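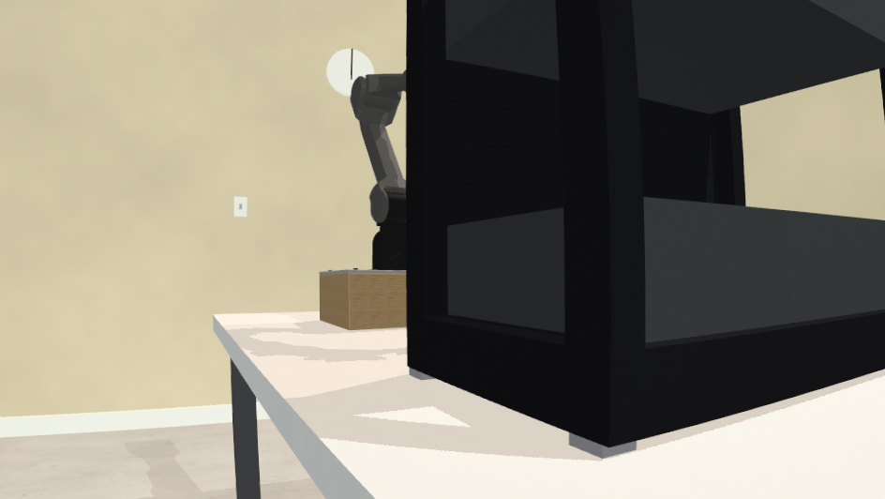 Restored Print of "The Salt Road" to Open Fall Season in Brondgate

2026-09-16

A restored print of "The Salt Road," the low-budget western that played for a single summer and then dropped out of sight, will open the fall season at the Kinutar theater in Brondgate. The theater has booked the film for two weeks, with one show a night and a matinee on weekends.

The Kinutar has 265 seats. Tickets for the opening night went on sale last week and most of the main floor is already gone. The balcony will be opened for the first show and for the weekend matinees, and closed the rest of the run.

The film follows a freight driver who agrees to take a wagon of salt across a dry valley after two other drivers have turned the job down. There is very little dialogue in the first half hour. It was shot in color on a short schedule, with a small cast and most of the same horses in every scene, and it was sold to theaters as the second half of a double bill. Reviews at the time were few and mostly short.

What kept the title alive was its music. The score, written for guitar, harmonica and a small string section, was pressed on a soundtrack album that sold better than the movie did. Copies have been passed around by collectors ever since, and many of the people who know the main theme have never seen the picture it was written for. 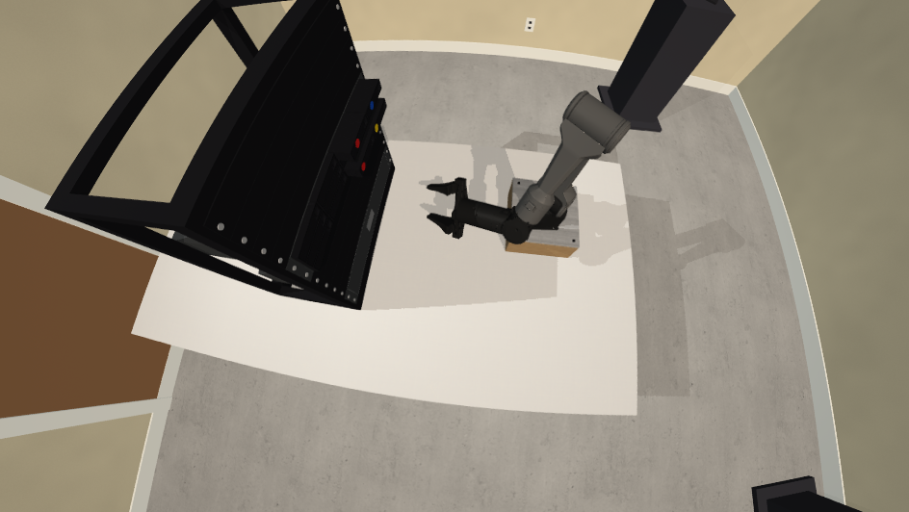 The restoration was done by Numen, a small film preservation company with offices a few blocks from the theater. Work began with a camera negative that was missing one full reel and parts of two others. The gaps were filled from a release print held by a private collector in Mackay, who lent it for scanning on the condition that it be returned in its original cans.

That print had faded badly toward pink, and the color in the replacement sections had to be rebuilt shot by shot to match the negative. Numen says viewers who look closely will still be able to tell where the two sources meet. The company decided against adding heavy grain removal to hide the difference, and scratches were repaired only where they ran through an actor's face or stayed on screen for more than a few frames.

In all, the team logged 400 separate repairs to the picture. The longest took up most of August. It involved the river crossing near the end of the film, where a splice had been made badly in the print and several frames on each side of it were torn. Those frames were pieced together from the two sources, and one frame that could not be saved was left out.

Sound was a simpler job. The original magnetic tracks for music and effects had survived in good shape, and the dialogue was taken from the optical track on the Mackay print. The new mix is in mono, as the film was first shown. A stereo version was tried early on and dropped after a test screening, because voices seemed to drift away from the people speaking.

The running time is now four minutes longer than the version shown on television, which had lost a campfire scene and part of the opening. Both are back. The campfire scene has been described for years in fan magazines, often wrongly. It does not explain where the driver came from, and it has no bearing on the ending. It does contain the only place in the film where the harmonica theme is played by a character on screen.

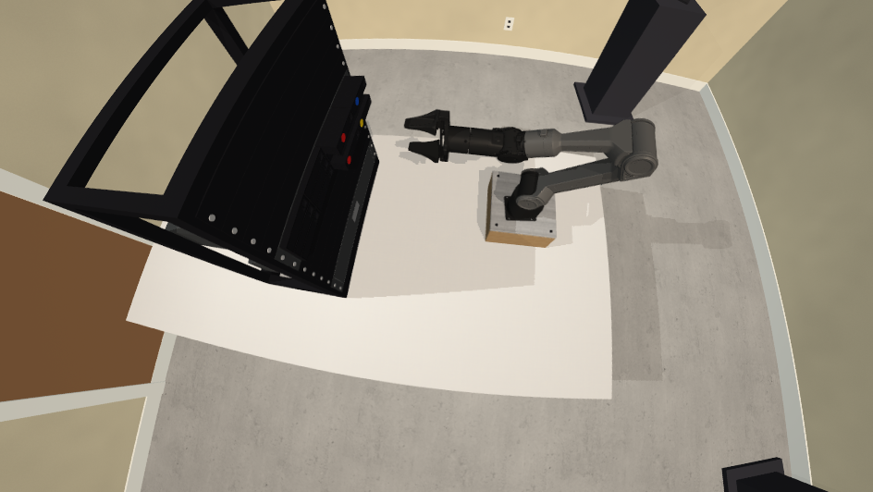

The opening titles have also been put back in their first form. On television they ran over a still picture of the valley. In theaters they ran over moving shots of the wagon being loaded, with hand-painted lettering that changes color as each name comes up. The lettering was cleaned but not redrawn, so a few of the letters still shake.

The Kinutar will show the film from a digital copy during the regular run. For one night only, at the end of the first week, it will use a new 35mm print made from the restored files. The theater kept one of its two film projectors when it changed over to digital and has used it for a handful of shows each year. Seating for the 35mm show will be limited to 200, with the rear rows left empty because of the sound from the projection booth.

Admission to that show is sold separately and is not covered by the season pass. Pass holders can reserve a seat at the regular price until the end of the month, after which any remaining tickets go to the general public.

A short program of trailers will run before each screening. They come from the same collection as the Mackay print and have not been restored. Most are for westerns of the same period, along with one for a pirate picture that was never finished. The trailers run 11 minutes in total, and the feature starts right after them without a break. 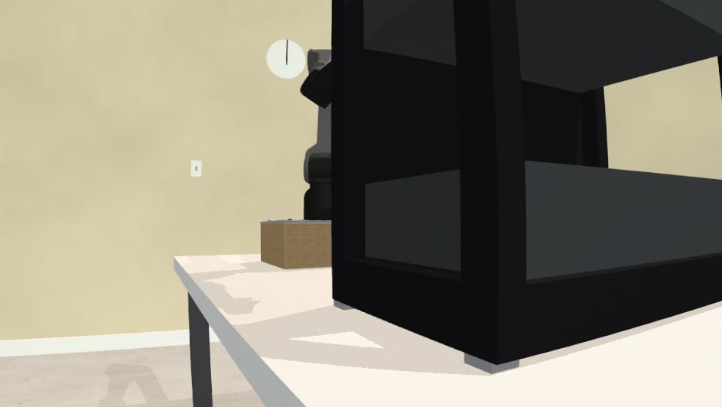 The soundtrack is being reissued as well. Numen is pressing 252 copies on vinyl, to be sold in the theater lobby during the run, with two cues that were left off the first album. One is the music for the restored campfire scene. The other is a longer version of the end title, which fades out early in the film itself. Sales are limited to one copy per customer. A download version will follow later in the fall, and the company has not set a price for it.

A disc release is planned for next year. It will include both the theatrical and television versions, a comparison of the two sources used for the river crossing, and a booklet on the making of the film. Numen is still looking for stills taken on the set, especially any from the first week of shooting, when the unit photographer had not yet been hired. Anyone with prints or slides can leave word at the company's front desk or at the Kinutar box office.

The rest of the fall season is made up of five other titles, most of them from the same decade. They include two Italian westerns, a train robbery comedy and a pair of black-and-white cavalry films to be shown together for one ticket. The full schedule is posted in the lobby and printed on the back of the season pass.

Doors open 45 minutes before each show. The box office takes cash and cards, and phone orders are accepted in the afternoon on show days. Parking behind the theater is free after 6 p.m., but the entrance on the north side is closed for paving through the first week of the run, and drivers will need to come in by the alley.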